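Busdale Community Tableware Project: Progress Report

Dear Kavinda Khondokar,

Thanks again for the February grant! It went on dishes, mostly (and on the butcher-block table, which I love more than I should). We've been sorting plates and bowls by color and size, and I've had a great time finding out which ones look good together on pale wood. Green wins, I think. 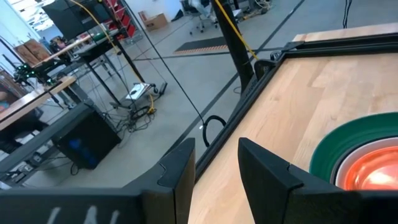
Dark green and orange-red on the wooden tabletop.

Bowls and insides

I wanted bright colors sitting inside dark ones, so people can spot at a glance what's been left in a bowl. Orange-red inside dark green really jumps out, doesn't it? I'd like 11 more settings in that pairing if the Trernton price holds.

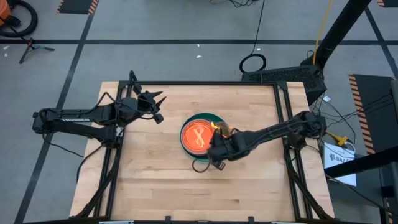 Stacking

We've got a dark green plate, a brighter green one and a pale one piled up, with the coral-red plate on its own to the left. The pink see-through dishes are my favorites. They almost light up along the rim! 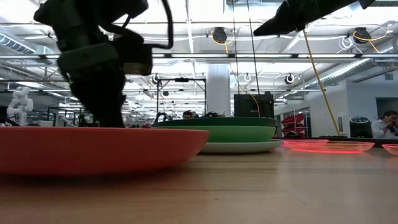 Small pieces

The little orange and pink discs are fun but they wander all over the table, so I'm asking Drornik for 2 shallow trays to keep them in. The orange-brown plate sits nicely on the bigger teal-green one, and the slate-gray plate still needs a partner.

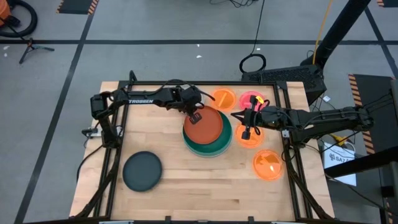 Money and next steps

We have $100 left, which I'd like to put toward the trays. The color chart goes to you by 15th August, and I'll send the Bhattacharjee receipts with it.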